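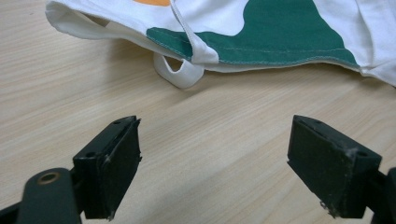 Open day at the Pilleck hall: the laundry robot, a report

Home | Forums | Automation | Visits and Shows | Search

Posted March 28, 2025 by mangle_and_sons

I went to the open day so you didn't have to, although several of you were there anyway and I recognized at least one of you by the complaining.

For anyone who skipped it: Pilleck rents out the old bottling hall to small automation outfits, and once a year they let the public in to stand behind a rope. There were 10 stands. Two had robots that moved. One had a robot that was "between software versions." The rest had brochures and a bowl of mints.

The one worth the parking fee was Flulloteo, who are trying to get a two-finger gripper to handle clothes on a plain wooden table. No bin, no clamps, no special shirt. The garment at the start was white with a big green print on it, bunched up at the far side of the table the way a shirt ends up when you've lost interest in it. The job was to get hold of it, drag it into the open, and lay it flat enough to fold.

Dorottya Antal did the talking. She had a headset microphone she didn't need and a habit of answering the question you asked, so I doubt she'll last in this industry. She said the fold is the easy part. Picking a place to grab is where the afternoon goes.

I stayed for three tries. First try it got a good handful and pulled the thing straight, more or less. Second try it closed on air with tremendous confidence. Third try it got the shirt, turned it over, thought about it, and turned it back. I have a nephew who does this.

Happy to answer questions. I have mints.

14 replies | 265 views | Share (5)

---

pedalbin

Was that the same demo they had last May? Because last May it was a dish towel, and the dish towel won.

---

mangle_and_sons

Different demo, same rope. They've moved up from towels. Antal said a towel has four corners and a shirt has opinions. I wrote that down, then felt I'd been sold something.

---

Korvin_T

I was there for the early slot and I'm going to disagree with the general mood here before it sets. Impressive it was not. We've had machines in commercial laundries feeding sheets for longer than I've been paying taxes. A person with one working hand and a radio on could have folded the whole pile while that gripper was lining itself up.

And the fingers looked chewed. The pads had rough edges, and the right one had a few white fibers sticking out along the bottom. If you're inviting the public, put fresh pads on.

---

lintfilter

Disagree about the pads. I'd trust a worn gripper over a shiny one any day of the week. Shiny means it came out of the box for the open day and goes back in the box after. Those had obviously been doing something.

Also a sheet feeder is a machine for sheets. Give it a T-shirt with a strap hanging off it and see what you get.

---

Korvin_T

You get a jammed sheet feeder, and a man called out to fix it, and for eleven years that man was me. I know what they can't do. I'm saying the thing behind the rope couldn't do it either, one time in three, by the original poster's own count.

---

mangle_and_sons

One time in three with me watching. I make no claims for the rest of the day.

---

soft_jaws

Can somebody say more about the strap? I couldn't see past a man with a stroller.

---

lintfilter

There was a narrow white strap lying across the shirt, over the edge of the green part, and below that a white loop of cloth hanging off the underside, down onto the table. When I was at the rope the loop was the closest bit of fabric to the fingers. You could see wood through the middle of it.

I asked whether it would go for the loop. Antal said it might, and that they'd like it not to. A loop is easy to grab and then you're holding a shirt by its loop, which tells you nothing about where the shoulders are. She said they'd sooner it took the hem.

---

soft_jaws

That's more interesting than anything in the brochure. Did it go for the loop?

---

lintfilter

My group got moved along. There was a schedule. There was a woman with a whistle.

---

zs_deak

Zsófia Deák here, from Flulloteo. I was the one at the laptop not making eye contact. I've been reading this with my hands over my face, but some of it is fair, so a few answers.

The pads: yes, they're worn. We change them when they stop holding, and they were still holding. I'm told I should have cared how they looked. Noted.

The loop: it went for the loop more than once during the day. I'm not going to give you a percentage from an open day, with people leaning on the rope and a door opening and closing. We have 364 logged tries on that garment from the weeks before, and I'd rather talk about those when they're written up properly.

The air grab: the fingers start wide apart and come in low. If the estimate of where the cloth begins is a little short, they close in front of it. It looks very silly. It looks sillier with a microphone.

Korvin_T, if you really spent eleven years unjamming feeders, please come by. I mean it. We have one person who has worked in a laundry and she is on leave.

---

Korvin_T

Well, now I feel bad.

I'll stand by the speed complaint. Nobody running a laundry will buy it at that speed. But I'll come by. Do you want me to bring a bag of the garments that caused trouble? I kept a few. There's a hospital gown with ties in the back that I still think about.

---

zs_deak

Please bring the gown.

On speed, you're right, and it was turned down on top of that. Pilleck has a rule for anything with an arm moving near visitors. It isn't fast at full speed either, before someone asks.

---

pedalbin

I was about to ask.

Did anyone go to the Pedano stand? I waited there for the palletizer and was given a pen.

---

mangle_and_sons

Pedano was the one between software versions. The arm was parked pointing at the ceiling and a young man was explaining what it would have been doing. He was very good. By the end I could nearly see the boxes.

---

stackerjoan

I'll defend Pedano a bit, having run one of their older units. They'd sooner show you a parked arm than a rigged one. I've been to shows where the box is glued to the spot and the "vision system" is a piece of tape. At Vukadinović two years running it was the same box. I recognized the dent.

---

lintfilter

Is Vukadinović still doing the egg?

---

stackerjoan

Still doing the egg. I asked to hold the egg and was told it was calibrated.

---

soft_jaws

Back to the shirt for a second. Why a printed one? Wouldn't plain white be simpler to start with?

---

zs_deak

Depends what you're stuck on. White cloth on a pale table is its own headache, and a dark green patch at least gives you one edge you can trust. But then the system starts treating the edge of the print as if it were the edge of the shirt, and you've swapped one problem for another. Part of the hem on that shirt runs along under the green with a line of stitching above it, and we like that area a lot. The plain rolled part at the left end we like much less. It's a fold pretending to be an edge.

The shirt was mine, by the way. It has been retired from wearing.

---

Korvin_T

A fold pretending to be an edge is every fitted sheet I ever met.

---

pedalbin

So is the verdict that it's good or that it's bad? I have to tell my brother-in-law whether to drive in for the next one, and he takes a long time to get over things.

---

mangle_and_sons

Tell him the parking is expensive, the mints are free, and he should go to Flulloteo first and stay put even if the whistle goes. If he wants to see a robot do a thing perfectly, Vukadinović has an egg for him.

---

lintfilter

I'd say go. Korvin_T will say don't.

---

Korvin_T

I'd say go in the afternoon. The morning slot was packed and the coffee machine took coins only. Nobody had thought to automate that.

---

stackerjoan

It took my coins and gave me soup.

Reply | Report | Back to Visits and Shows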